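Search FAQs
Type a word, e.g. stitches
Go

Keyhole surgery with instruments: questions people ask before they sign

Last reviewed Friday, February 9, 2018

I get the same questions by email most weeks, usually from people who have been handed a glossy brochure and a consent form in the same envelope. I used to write brochures like that for a living, and I have become suspicious of the adjectives. These answers are general. Your surgeon knows your insides and I don't.

Is it better than open surgery?

It depends on the operation, and anyone who answers without asking which operation is selling something. For some procedures the smaller cuts mean less pain in the first few days and an earlier trip home. For others the difference at the end of a year is hard to find. Ask which group yours falls into, and ask what the claim is based on. "Our patients love it" is not evidence.

Does the robot do the operating?

No. The surgeon sits at a console and moves the instruments, and another clinician stays at the table beside you. I mention it because the word "robotic" does a lot of work in advertising. You are still choosing a surgeon, and the surgeon is what you should be asking about.

How many of these has my surgeon done?

Ask. It is a fair question and a good surgeon will not be offended by it. Be specific – how many of this operation, by this method, in the past year. "The team has extensive experience" can mean one person has plenty and the one you will get has a few. When I put the question before my own operation, I was told 58, and I was told how many of those had to be changed to an open procedure. That was 4. I found the second number more useful than the first.

Why would they change to an open operation halfway through?

Scarring from earlier surgery, bleeding, a view that isn't good enough, or anatomy that doesn't look the way the scans suggested. It isn't a failure, though leaflets have a habit of tucking it away on the last page as if it were. Read the consent form for the word "conversion" and make sure you know what you are agreeing to. You would have a larger wound and probably a longer stay, so plan your time off work with that in mind.

My brochure says "scarless". Is that true?

I doubt it. There are cuts for the camera and the instruments, and cuts heal with scars. They may be small and they may fade well. If something has to be taken out whole, one of the cuts has to be big enough for it. Ask to have the spots marked on a drawing of a body, or on you.

The Senismont leaflet I was sent uses the phrase "virtually invisible". I wrote to ask who had looked, and from how far away. I have had no reply.

Are there stitches on the inside?

Often, yes, and people are surprised by it. "Keyhole" makes it sound as though something is snipped and everything else closes up by itself. Where tissue has been cut and needs to be joined, it is commonly sewn, with thread held in small metal jaws at the end of a long shaft. The sewing is slow, fiddly work and part of the reason these operations can run long.

Some internal stitches dissolve and some are meant to stay. The type varies with the job, and the colour of the thread won't tell you which you have. Ask for the name of the material to be written in your discharge notes if you have ever reacted to one.

Abena Bawa, a retired theatre nurse who checks these pages for me, would like it known that a stitched line on the inside looks much less tidy close up than it does in a brochure drawing. The tissue is moist and red, and thread can pick up a bloody tint. If you're squeamish, skip to the next question.

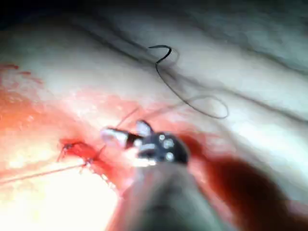
When can I lift things?

Whatever your surgeon says, and get it as a weight, since "nothing heavy" means one thing to a desk worker and another to a farmer. Small cuts on the outside tell you very little about how much healing is going on underneath. I felt fine after 5 days, carried in the groceries and was sorry by supper.

Should I buy a recovery kit?

I can't see why. The Peda and Drostero kits I looked at were a pillow, a belt and a booklet, and you own a pillow. Don't wear any belt over your wounds unless the ward has told you to.

What should worry me once I'm home?

Fever, spreading redness, pain that gets worse instead of easing, vomiting, a swollen calf, or a wound that opens or leaks. Phone the number on your discharge sheet, and don't wait for the clinic to open. Trouble breathing, chest pain or heavy bleeding is an emergency call.

Can I have a copy of the operation video?

If one was recorded and kept. Not every hospital keeps them, and some will charge. Put the request in writing before the day – asking in the recovery room gets you nowhere.

Related questions
Reading a consent form without nodding off
What "minimally invasive" does and doesn't cover
Questions for the anaesthetist
Essien wound dressings: worth the price?
Getting home after day surgery

Contact us | Copyright 2018 | Back to top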